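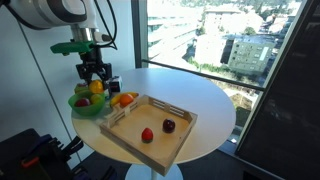

Minutes of the Fruit Handling Working Group, Melby site

Wednesday, 9 am, round table by the window. Representatives present from Baser (arm and gripper), Huttunen (software) and the Melby kitchen trial. Pestidex sent apologies and a written note on washing residues, held over to next time.

1. Welcome and previous minutes

The chair thanked everyone for coming in early, and particularly the Melby people, who brought muffins and very kindly labelled the gluten-free ones. The previous minutes were accepted with one correction: the spare gripper pads were ordered from Baser, and had been recorded as ordered from Huttunen.

2. The gripper fault

Most of the morning went on this, and rightly so. The Huttunen representative took us through the log for the overnight sorting run. Out of 367 picks, 143 finished normally before the first fault. After that the gripper reported "closed and holding" on 9 occasions when the fingers had nothing between them, and the arm carried on to the drop position regardless. On 3 of those the next move began with the fingers lower than they should have been, and the arm pushed against the rim of the bowl until the force limit stopped it.

There was a good, friendly and rather lengthy discussion about whether this is one problem or two. Baser's view is that the finger position reading drifts as the gripper warms up, and that the low approach follows from the same bad reading. Huttunen would like to see the height offsets before agreeing, as they were edited the same afternoon. It was left that both would be checked, and that neither party would change anything until the other had a copy of the settings.

The Melby representative asked that bruised fruit be written down each time, even when it looks minor, as the kitchen can't judge the trial without it. Everyone thought this very fair. 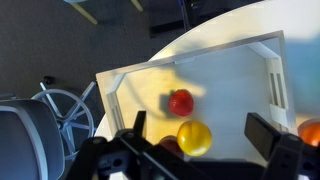
Tray from the gripper side, with red and yellow tomatoes between the walls.

3. Safety matter: reaching in

It was reported, with some embarrassment and to the person's great credit, that a colleague reached over to straighten a piece of fruit while the arm was paused but still powered. The arm did not move and there was no injury. The group agreed that "paused" has been treated far too casually by all of us, and that the stop button must be pressed before any hand goes over the table. Baser will look at making the paused and stopped messages a different colour on the screen, which several people have wanted for ages.

4. Tray placement

A short item that grew. The tray has been set down wherever there was room, sometimes with a corner past the edge of the table, and a low approach onto an overhanging corner could tip it. Marking the tabletop with tape was favoured. A larger table was also suggested, and the chair promised to ask, without much hope of the budget stretching. 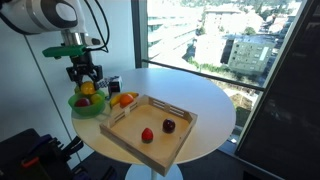

Gripper over the green bowl; front corner of the wooden tray past the table edge.

5. Actions

Baser: finger position readings, cold and after an hour's running.
Huttunen: circulate the height offsets and the full log.
Melby: bruising sheet, one line per piece of fruit.
Chair: tape for the table, and the enquiry about a larger one.
All: stop button before reaching in, no exceptions.

Unattended overnight runs are suspended until items 2 and 3 are closed. Daytime runs may go ahead with someone at the stop button.

6. Other business

The blinds were raised again, with the afternoon glare making the screen awfully hard to read. Facilities have been asked. Leftover muffins went to the front desk.

Meeting closed at 11:20 am. Next meeting same time and place, with the Pestidex note first on the agenda.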